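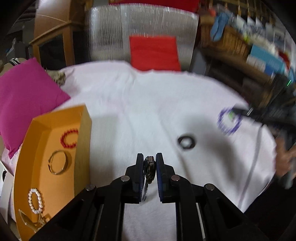
4.3 Recording a sorting episode with the hand-held gripper

Read section 4.2 first. The Korletey logger must already be running and both grippers must be paired with it.

1. Lay the cloth over the table and set the open box where either gripper can reach it.

2. Place the jewelry on the cloth. Leave space between pieces – overlapping bracelets are hard to label later.

3. Hold the gripper with the fingers open and press Record. Wait for the tone before moving.

4. Close the pads on one piece, lift it clear of the cloth and carry it to the box. Open the fingers only when the piece is below the rim.

5. Repeat until the cloth is clear, then press Stop. An episode may last up to 51 seconds. Longer ones are split by the logger and have to be joined by hand.

Note: Failed grasps stay in the recording. Try again from where the piece landed and do not restart. In the Tovmont trials, a policy trained on 882 episodes with retries left in recovered from dropped pieces more often than one trained on clean episodes only.

Note: Thin pieces seen edge-on may be missed by the Farkora labeler. Check these by eye.

Caution: Do not squeeze beaded bracelets past the first stop of the trigger. The cord can snap.

Caution: Clean the ridged pads after every 24 episodes. Use a dry cloth, no solvent.

Sterholm set-up guide, January 2024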